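Cell inspection checklist with comments: cloth handling bench, Drollarport workshop
Inspected by Kanchan Sengar, with Lalit Dubey for the electrical items
December 3, 2018

Hello all, and thank you for leaving the cell tidy for me. I have kept to the same order as the July sheet so you can lay the two side by side, and I've put my comments under each item because I know from my own years on the benches how maddening a bare "see inspector" can be. Items marked ACTION need doing before the arm next runs at full speed. Everything marked OK can be left alone, though do please read the comments, as one or two of them have a small favour tucked inside.

1. Emergency stops
Both stops tried with the arm moving slowly, and both held it until reset. OK
Comment: the stop by the door has a lovely firm action. The one on the operator's side is stiffer than I would like, and Savita Dixit tells me she has got used to thumping it. Please don't get used to it! Lalit has put a new button on order and will fit it himself.

2. Floor marking and reach
Marked line is 700 mm beyond the furthest reach of the arm. OK
Comment: the tape is lifting at the corner nearest the shelving, so someone will catch a toe in it sooner or later. A fresh strip will do, no need to relay the whole line.

3. Speed in teaching mode
Limit set at 200 mm per second and locked. OK
Comment: the key was in the cabinet where it belongs, and the key book was filled in, for which many thanks to Pallavi Jaiswal. I know it feels slow when you are trying to get a sleeve to lie straight, but a slow arm is one you can step away from.

4. Work surface
Fixed down, level, no raised edges. OK
Comment: I ran a hand over the whole top with the arm locked off and found nothing that would snag cloth or skin. There are a few small dark specks and marks on the white. If they are old and in the paint they are no bother to anyone, but anything that comes away on a damp cloth should come away before the next batch goes down, or you will be chasing grit into the gripper pads.

5. Cloth on the bench
Garments kept apart, nothing hanging over the edge of the surface. OK, with comment
Comment: I would like us all to settle on one habit here. The rule sheet says a garment should be laid so that the fingers can reach it without brushing a neighbour, and it leaves the spacing to the operator, which I think is fair enough with something as unruly as cloth.

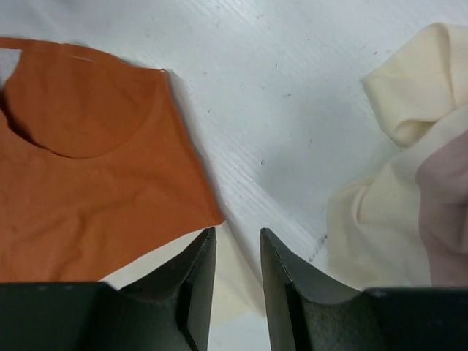 A flat shirt and a bunched-up piece behave quite differently once the fingers close, and the bunched one is the one to watch. It can bring along whatever is lying over it, and then you have two things swinging from the arm where you planned for one. So please keep a clear strip of bench between pieces, check what overlaps what before you press start, and if a fold has crept under the fingers, stop the arm and lock it off before you reach in. I do mean lock it off, even for a quick tweak. Rutilio Alvarado asked me whether a pause would do, and it was a good question, but a pause can be lifted from the other screen and a lock can't.

6. Gripper fingers
Both fingers tight, tips unchipped, pads clean. OK
Comment: checked with the arm locked and the fingers open. Do keep looking at the tips at the start of each shift. They taper to a point and deserve the same respect as a pair of scissors.

7. Gripping force
Set limit on the controller did not match the figure on the cell card. ACTION
Comment: somebody has made a sensible change for thicker cloth and simply not written it down. I'm not cross, but the card must match the controller. Savita to correct the card, initial it, and send me a copy.

8. Lighting
Reading at bench height about 400 lux, with no glare off the top. OK
Comment: even and pleasant to work in. If the lamps are ever swapped, ask for the same sort again.

9. Cables and air lines
One clip missing at the elbow of the arm. ACTION
Comment: the line isn't rubbing yet, but it droops when the arm folds back. Lalit has a bag of clips in the Zuritz cupboard, second drawer down, under the gloves.

10. Training records
All present except one refresher. ACTION
Comment: Rutilio's refresher ran out while he was over at the Danden site. He can watch and lay out cloth with the arm locked in the meantime, but he shouldn't run the cell until it's signed.

Send the three ACTION items back to me on the usual form, and if anything above is unclear, do ring before you guess. I am always glad to walk over, particularly if the kettle is on.

K. Sengar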